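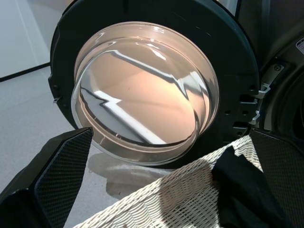

Door glass, gasket, latch: a laundry thread
Jhosep Cáceres · July 13, 2020

1/ Front loaders, continued from the April thread on detergent dosing. Today: the door, the gasket, and how to load a basket of darks without making work for yourself later.

2/ The bowl on the door is a working part. It fills the space in the opening that clothes would otherwise drift into, and it pushes the load back toward the drum. When it has a film on it, the film is mostly detergent and softener. Wipe it with a damp cloth. No scouring pads, no glass cleaner with ammonia near the rubber.

3/ Small specks that survive the cloth are either hard water scale or scuffs. Scale comes off with white vinegar on a paper towel, left for a few minutes, then rinsed. Scuffs stay. They come from zippers and rivets and they don't affect the seal unless they sit where the glass meets the rubber.

4/ Run a fingertip along that contact line once a month. If you feel grit, clean it. If you feel a chip, stop using the machine and order a new glass. I bought mine through Drolton and it arrived with the wrong clips, so check the clips before you take the old door apart.

5/ The latch hook should have a little spring in it and return by itself. If it droops, the machine may refuse to start, and you will waste an evening looking at the control board. Ask me how long I looked at the control board.

6/ Hinge: don't lean on an open door and don't hang wet towels on it. A sagging door still closes for a while – you just have to lift it slightly. Once you catch yourself lifting it, tighten the hinge screws. If they're already tight, the hinge is bent.

7/ Gasket. Pull the fold back at the bottom and look inside. Lint, coins, hair ties, one sock. Wipe it after the last load of the day and leave the door ajar. I don't use bleach on mine. The Fluvent tablets I tried in April smelled strong and left blue residue in the fold, and I went back to a hot empty cycle.

8/ Now the load. I keep darks in their own basket, a rectangular woven one, and it goes on the floor right up against the machine. Things travel a short distance and less lands on the floor. A woven basket also lets damp gym clothes breathe if they have to wait overnight. Check the weave for broken ends, which will snag knits.

9/ Pieces go in singly, never as an armful. An armful goes in as a ball, stays a ball through the wash, and the drum can't balance it on spin. Pick up one garment, shake it open, check the pockets, drop it in. Second garment goes to the other side of the drum.
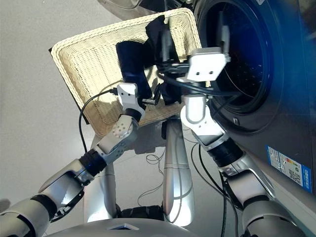
Efthymia Balaskas: Do you turn the dark stuff inside out first, or is that a myth? My black jeans go gray at the seams either way.

10/ Inside out, yes, for jeans and anything printed. Most of the fading you see is abrasion, and the seams take it first because they stand proud of the cloth. Turning them moves the wear to the side you don't see. Also close the zippers, use cold water, and don't run jeans with towels.

11/ How full: put your hand in flat on top of the dry load. It should fit upright between the clothes and the top of the drum. If you have to press down to make room, take two or three pieces out. Half loads are fine for darks, with the spin turned down a step.

12/ Spin speed is worth a post. I run 1,000 for darks. Higher gets them drier but sets creases in heavy cotton, and then you are ironing navy work pants, which go shiny.

13/ Energy label: if it's a sticker on the front panel, peel it early or leave it alone forever. After a couple of years of heat the adhesive hardens. A hair dryer on low and a plastic card will lift most of it. Vegetable oil for the rest, then dish soap. Photograph it first if you want the consumption figures.

14/ Two corrections from the last thread. Prodromos Liapis points out that I gave the drain filter direction backward for his Tarnham. Turn it counterclockwise to open, and put a shallow tray down before you do. And the dosing table was for soft water. If yours is hard, go by the hard water column on the box.

15/ Trinidad Yáñez asked whether the holes and slots molded into the inside of a door frame are drains. On the door I took apart they were for clips and screws. Yours may differ. Either way, keep them free of lint, and don't poke a wire into them.

16/ Order I follow on a normal day: wipe glass, check fold, load darks one at a time, look at the gasket again for a trapped sleeve, close door, detergent, start. The second gasket check is the one people skip. A sleeve caught in the seal means water on the floor and a black crease in the rubber.

17/ Next thread is the detergent drawer. Mine has mold behind the softener compartment again.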